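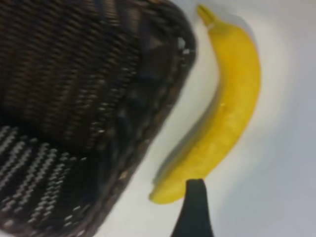
5 min read

The basket sits beside a white surface next to whatever needs putting away, and for Mayu Hirose that is the whole system. She has a dark brown one for mail, a shallow one for bread, a tall one for the scarves and gloves that pile up from December on. She has been repairing and selling woven baskets in Skollow for nine years, and her advice on storage tends to be short.

"Get one you can lift with one hand when it's full," she says. "If you need two hands, you'll stop moving it, and then it turns into a box."

Her workshop takes up the back half of a former shoe store on the main street. The front half is the shop. On the Tuesday I visit, she is replacing part of a rim, and she works on it the entire time we talk. The old binding comes off in short pieces that she drops in a coffee can. The new strand has been soaking since breakfast.

Rims are most of her business. People pick a basket up by the edge, drag it off a shelf by the edge, and hang coats on the edge when the hooks are full. The body of a tightly plaited basket can last for decades, but the rim takes the pulling. Last year 122 baskets came in for repair, and she guesses that three out of four needed rim work and nothing else.

The rest are mostly floors. A floor wears out from grit, which gets down between the strands and cuts them every time the basket is loaded. Hirose tells customers to turn the basket upside down once a month and hit the bottom with a flat hand. Few of them do it. She keeps a sheet of newspaper by the counter for when they come in, and does it for them.

Wicker is a method and has nothing to do with any one plant. Willow, rattan, reed, rush and twisted paper can all be woven into something a store will label wicker. Hirose sorts what comes through the door by touch and by smell, and when she can't decide she wets a hidden spot and waits. Twisted paper goes soft. Rattan hardly changes. Stained willow sometimes leaves color on the cloth, and she writes that on the ticket so it doesn't get left on somebody's linen later.

Dark baskets come with their own problems. The color hides dirt, so they are cleaned less often than pale ones, and the dust collects where the strands cross. A dry paintbrush, one inch wide, gets most of it. After that she uses a cloth wrung out until it no longer drips, following the direction of the rows. She doesn't like furniture polish on anything woven. It stays in the gaps and goes sticky, and the next round of dust has something to hold on to.

Water is fine in small amounts. Old willow that sits by a radiator all winter dries out and starts to creak when it's picked up, and a light misting every few weeks will quiet it down. The basket should then dry in open air, out of the sun, with nothing in it. She has seen good pieces ruined by a single night in a bathtub.

Plalorberg, the town across the river, once had three basket shops. The last one, Takagi, closed when its owner retired, and Hirose bought the remaining stock: 198 baskets, stacked in a garage, many with the price tags still tied on. She sold the plain ones first. The ones with fancy lids took years. A few are still on her top shelf, and she has stopped dusting them.

She prices repairs by the hand span. One span of rim is one unit, and the customer can lay a hand along the edge and see what the bill will be. Her hands are small, so people with larger ones occasionally argue that they counted fewer. She lets them have it.

Before I leave I ask how she would set up a kitchen with no baskets in it at all. She thinks for a while, still pulling the strand tight.

One for onions and potatoes, she says, open enough for air to get through, kept low and away from the stove. One on the counter, lined with a cloth, for bread or fruit - whichever the household runs out of faster. One near the door, with a low rim, for keys and mail and the sunglasses. She would wait on the rest until something had been sitting out for a month.

Then she ties off the binding, trims the end at an angle, and reaches for the next ticket. This one says "handle, also smells of fish."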